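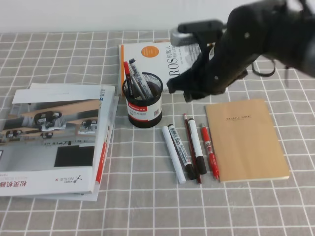

Gray cloth with the white grid, and my books on top.

Wastari grid tablecloth, gray
Review by Nimal Talukder, August 2020

I bought this cloth in January for the table where I eat and also study. The fabric is soft and it is not too thin. I have washed it five times at low heat and the color stays the same. The white lines are still clean, only near one corner there is a small tea mark which I could not remove.

It slides a little when I pull a heavy book to me, so I put a rubber mat under it. The hem is straight, but one thread came out after the second wash and I cut it. My sister has the Grandeo one, it is thicker but it needs ironing every time. For the price I am satisfied and I would buy it again in blue.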